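Notebook, July, memorial book digitizing

Last updated: July, 4:40 p.m.

Started on the second box from the Greslow regimental association. It holds the service cards for men and women of the town who died in uniform, plus the loose papers that families sent in for the roll. The box list says 376 cards. I counted 373 in the drawer order and found the other 3 clipped behind the T section, so the list is right and nothing is missing.

Cards are the usual buff stock, typed on one side, with pencil notes on the back. Scanned both sides at 300 dpi. Tried a higher setting on one faded card and it picked up more paper grain and no more pencil, so the rest stay at 300.

Order of work today:
- dusted and flattened the cards in batches
- scanned fronts, then flipped the batch and scanned backs
- checked the file names against the card numbers before putting the batch away

Lost half an hour to a batch where the backs went through in reverse order. Renamed by hand. Put a colored slip at the front of every batch from now on — it shows at once if the stack has been turned the wrong way.

The names need care. Tindall appears on the town memorial with two Ls and on one of the cards with one. The family letter in the same folder uses two, so the index follows the letter and the card spelling goes in the notes field. Please don't correct the transcriptions themselves. They should match what was typed.

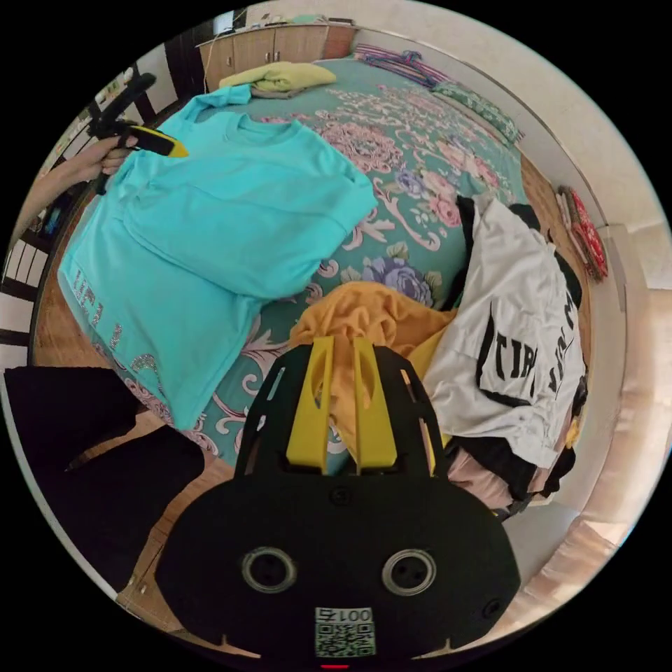
Do we record the date of death from the card or from the memorial?

From the card, with the memorial date in the second field if it differs. Where a family paper gives a third date, put it in the notes with the folder number and leave both fields alone.

Sharon Khaemba read through the transcriptions from the first box and sent back 78 queries. Most are rank abbreviations. A few are place names typed by ear, and those will take longer. She has also asked for one field for the unit at enlistment and another for the unit at death, as a good many people transferred. I have added both to the Pilta sheet, but the old entries still have everything in one column and need splitting.

Plumaneck folder: letters only, no card. The association may hold the card separately. Left a gap in the numbering and wrote to ask.

To do next:
- split the unit column
- rescan the card with the folded corner, the service number is half hidden
- order more sleeves, the small size
- move the box back to the cool store before locking up

Scanner glass cleaned at the end. There is still a faint line down the left side of the backs, outside the text. Will look at it in the morning.

Recent entries
First box: transcription rules
Copying the parade photographs
Index fields, second draft
Notes on pencil and faded ink

This site uses cookies to remember your settings. By continuing to browse you accept their use.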